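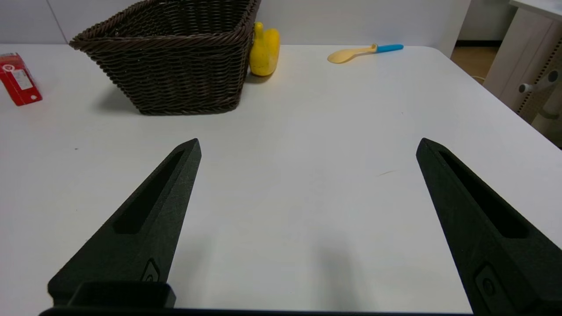 *View from the wrist camera, fingers open. Basket at the back, banana next to it, spoon off to the right, red carton at the left.*

Hi all,

Picking up the chores thread again after a long gap, since the last post in it deserves a proper answer and I've been itching to write one! I'm quoting the part I want to get into.

> I've been on this list long enough to remember three separate rounds of "robots will be clearing the table in five years." My question is simple. I have a kitchen table. By the end of the day there's stuff on it: a spoon, some fruit, a carton of something, a basket that lives there. Can a machine I could buy today put that table back in order while I'm at work? If the answer is "sort of," please say which parts are the sort of.
>
> And a second question for the people who do this in small shops. We looked at an arm from Luston for packing mixed orders and went back to doing it by hand. Was that a mistake, or were we just early?

First question first. No, you can't buy that today. But the "sort of" is so much bigger than it was when this thread started in May that I want to go through it, and I'll use a table a lot like yours to do it.

We have an arm with a two-finger gripper and a camera at the wrist, running control software from Tonar. The job is small: things on a white table, a wicker basket, put the things in the basket. I've now logged 3217 grasp attempts, which sounds like a lot until you notice how few different objects are in there.

**Fruit.** Our banana is a toy, glossy yellow plastic, and I love it, because it's a lovely shape for two fingers. You can come at it from above, get the tips on either side of the body, and lift. The trouble is where it ends up. Put it tight up against the side of the basket and one finger suddenly has no place to go. A person would nudge it out with a knuckle without thinking. Our arm had no idea that nudging was allowed until we added it as a move of its own, and that took me most of a month. It works now! It looks clumsy, it sometimes shoves the basket too, and I still cheer. A real banana is a different animal (soft, bruises, never the same curve twice) and I won't claim anything about those yet.

**Spoons.** You'd think a spoon would be easy. A spoon lying flat is one of the meanest things you can give a gripper. There's hardly any height to it, so the fingertips have to come down almost to the table, and if your table height is off by a hair you either pinch air or push into the tabletop. Our fingers taper down to narrow points, which helps a great deal here. With the blunt pair we used before, I was ready to give up. We run a spoon with a bright blue handle and a pale yellow bowl, and the color does the camera a huge favor. Swap in a shiny metal one under a ceiling light and the grasp finder gets confused by the reflections. So, spoons: yes if they're colorful, maybe if they're not.

**Cartons.** An upright carton is friendly as long as it's narrower than the gripper opens. Flat faces, corners you can line up on, a printed front that's easy to tell apart from a white table. What catches us out is that the software can't tell full from empty until it lifts. My last full set was 301 carton lifts with mixed fill levels, and 41 of them slipped or tipped. Nearly all of those were the heavy ones, grabbed too high. I think that's fixable by grabbing lower and closing slower, and it's what I'm working on next.

**The basket.** I was surprised by how much of the trouble lives here. A woven basket with flared sides and a thick rim is nothing like the gray plastic bins everybody tests with. The rim catches a fingertip if you come in too low. The weave confuses depth at close range. And when it sits way at the back of the table, the wrist camera may only see part of it from the starting position, so the arm has to go and take another look before it commits. We added a "look again" step and the drop success went up so much I reran the whole thing to make sure I hadn't broken the counter.

So if you lined up exactly those things on a plain white table and went to work, I'd be fairly happy to bet on coming home to a full basket. Add a wet glass, a newspaper and a set of keys and I'd want to be in the room.

Which brings me to what I think "a chore" means. Picking things up has gotten good. Knowing what goes where is much harder. Does the spoon go in the basket? In your house, surely not, it goes in the sink. Does the carton go in the fridge or the trash? My arm puts everything in the basket because I told it to, and it has no opinion on the matter. The folks at Sawatzky posted some nice notes on letting people show the robot where each thing belongs, once, by hand, and I'd love to see somebody here try it on a real kitchen.

On the second question: I don't think you made a mistake. Mixed orders are exactly the banana-against-the-basket problem, all day long, with somebody waiting at the end of the line. Lernia runs an arm in a shop about your size, and what they told me is that they gave it only the boxed goods and left the odd shapes with people. It did 1000 picks in its first stretch without anyone standing over it. If your order mix has a boxy half, I'd give that half another try. If it's all odd shapes, wait a bit.

Things I'd really like to hear from others on the list:

- Has anyone had luck with shiny cutlery and a single wrist camera? What did you do about the lighting?
- Fingertip pads: I'm running bare fingers. Soft pads would help with the heavy cartons, but I'm scared of losing the spoon.
- Does anyone have a decent way to guess weight before the lift?

I can share the grasp logs with anybody who wants them. They're messy and the column names make sense only to me, so ask before you spend an evening on them. The nudge move is cleaner and I'll post that separately once I've taken out the hard-coded table height.

Sent from the bench, with the arm waiting for its next banana.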